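Got back from the open day at Corngate with a bag of leaflets and a few cleaning tips I wouldn't have thought to ask for! Jonas Schwaiger ran the robot demo, and he had 2,000 key presses to get through before lunch, so I hung around and pestered him between runs.

**Crumbs.** Unplug the keyboard, tip it over and tap the back gently. Then a soft paintbrush between the rows, always in the same direction.

**Greasy keycaps.** Pull them with a wire puller (never a butter knife, I've snapped two that way) and give them a bath in lukewarm water with a drop of dish soap. Dry overnight on a towel, legends up. Take a photo of the layout first!

**Sticky spacebar.** Ye-ji Joo, at the next table, wipes underneath with a barely damp cotton swab. Hers gets done every November, whether it needs it or not.

**Grippers and kitchen tongs.** Same trick for both, says Jonas: wipe the joints before the tips, or you just push the grit back down. I tried it on my salad tongs last night and they've stopped squeaking. 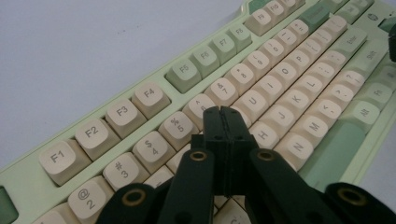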